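Thursday, after lunch

Okay, pen cup day! I said I'd write this up properly so that Yuzhen doesn't have to dig through my sticky notes again, and so I remember what I decided about the cups before I change my mind about it (likely).

We started with the whole desk stuff pile from the bottom drawer: markers, pens, the two highlighters that never close right, and the stack of containers Hooman brought over from Larkance. I'd been using the tall Flilta tumbler up to now and I'm done with it. It's heavy, it's frosted so you can't see what's inside, and a short marker just vanishes down the bottom and you have to tip the thing over to get it back. Fine for a toothbrush, I guess.

The clear square cups are so much nicer. You can see in from every side, the walls flare out a bit toward the top so there's a little more room to aim at, and they don't roll when you knock them (I knocked one off the filing cabinet this morning, it bounced, no crack, very pleased). My one complaint is the light. By the window they nearly disappear, and I reached right past one while I was talking to Yuzhen. She wants to put a strip of tape around the rim. I'd like to try moving the lamp first, tape gets gummy and then somebody has to scrub it.

Color notes, for whoever restocks. Green is the easy one to find on the pale wood. Yellow is hopeless. The tan pencils from the Skillness box should just go back in the box, I lost one in plain sight for a good minute and Hooman had to point at it.

I also went back and forth on where the cup should live. Close to the front edge is comfortable but your sleeve catches it. Way over by the cable hole is worse, the base can sit half on the grommet and then it rocks. So: middle of the table, one thing at a time beside it, and start with the cup empty every time. No more leaving the last pen in there "to save a step," that was me, sorry.
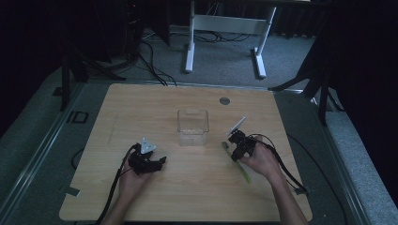
Which brings me to pens lying at a slant. I keep wanting to straighten everything up before I begin, and Yuzhen keeps telling me to leave it, real desks are never straight. She's right. Slanted stays.

Still to do: order 8 more of the square cups, ask Wan if they come in a shorter size, and find out who has the good eraser for that scuff on the tabletop. I tried a damp paper towel and then my thumb. Hooman says baking soda. Will try it tomorrow if the table's free.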